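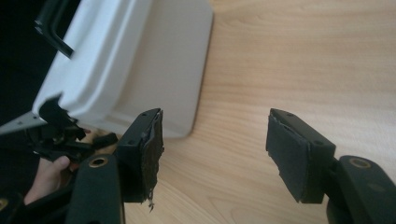

3. Tables and their uses in the home

3.1 The survey

The questionnaire was sent to 2,233 households in Stetutby and the neighbouring district of Catatmont, and 1,975 were returned in a usable state. It asked which tables a household owned, where they stood, what they were made of and what was done at them in an ordinary week. A smaller group of 400 households also kept a diary for seven days. We then visited 17 of these homes for longer interviews, which were carried out by Miroslava Polák and form the main source for section 3.3.

We used a broad definition of a table. Any raised flat surface with its own legs was accepted if the household called it a table. Desks were recorded separately, although several respondents wrote that their desk had been a table until someone put a drawer unit under it. Fitted kitchen worktops were left out. With hindsight this was a mistake in the Catatmont flats, where the worktop does much of the work that a table does in the older terraces of Stetutby, and the two places can't be compared on food preparation for this reason.

3.2 Materials and finish

Wood was the most common answer in both places. The questionnaire offered "light wood", "dark wood", "painted" and "other", following the wording used by Murín in her earlier study of rented rooms. A light wooden tabletop (Figure 3) was the usual choice in homes set up within the last ten years, while dark wood was mostly inherited or bought second-hand. Glass and metal were rare and were nearly always found in a room that the household described as being for guests.

Respondents found it hard to say how a surface had been finished. Many ticked both "oiled" and "varnished". Where we could check the answer during a visit, the varnished tables had usually been reported correctly and the oiled ones had not, so the finish question is not used in the rest of this paper.

Care was easier to report. Wiping with a wet cloth was general. Tablecloths were used every day by older respondents and kept for holidays by most others, with December named more often than any other month. One household in Stetutby changed its cloth according to who was cooking.

3.3 What the table is for

Meals were given as the first use by a large majority, but the diaries tell a different story. In most homes more hours were spent on paperwork, homework, sewing, games and repairs than on eating. Meals were short and happened at fixed times. The other uses were spread through the day and often overlapped, with one person finishing a letter at one end while another peeled vegetables at the other.

The interviews show how such overlaps are managed. Few households had rules that they could state when asked. When we asked instead about the last disagreement over the table, rules came up quickly. Work that could be picked up in one go had to give way to food. Work that could not, such as a jigsaw or a dress pattern, was allowed to stay overnight and sometimes for several days, and the family ate somewhere else or round the edge of it. A retired printer in Catatmont said: "If it's pinned, it stays. If it's paper, it goes on the stairs."

Repairs were a special case. Nearly all of the households visited mended small things at the table, and several kept an old board or a folded blanket to put underneath. Even so, scratches and burns were common. People could often date a mark and name the person who had made it. We had not planned to ask about marks, but after the fourth visit the question was added to the interview guide, and the earlier households were telephoned. Two couldn't be reached.

Position in the room mattered more than size. Tables pushed against a wall lost one side for seating and were used for storage along that side within a few weeks, according to the diaries. Tables standing free were cleared more often. Bartoš tables, the folding type supplied with many of the Catatmont flats, were hardly ever folded. Their owners gave the weight of the leaf as the cause, although three also mentioned a catch that trapped the fingers.

3.4 Limits of the data

The diaries were kept by one adult in each home and probably miss what children did at the table after school. Households of one person are under-represented among the diaries, though not in the questionnaire. The two districts are close together and share a bus line and a furniture shop, and we would expect different results on materials in a region where wood is dear. Coding was done by a single reader, Zdislava Murín, and a second reading of the "other uses" category is still to be completed.

Related items
Rented rooms and their furniture: a first report
Who clears the hall? Storage on stairs and landings
Tablecloths in Stetutby households
Notes on the Urix time-use diary
Worktops in small flats: a pilot survey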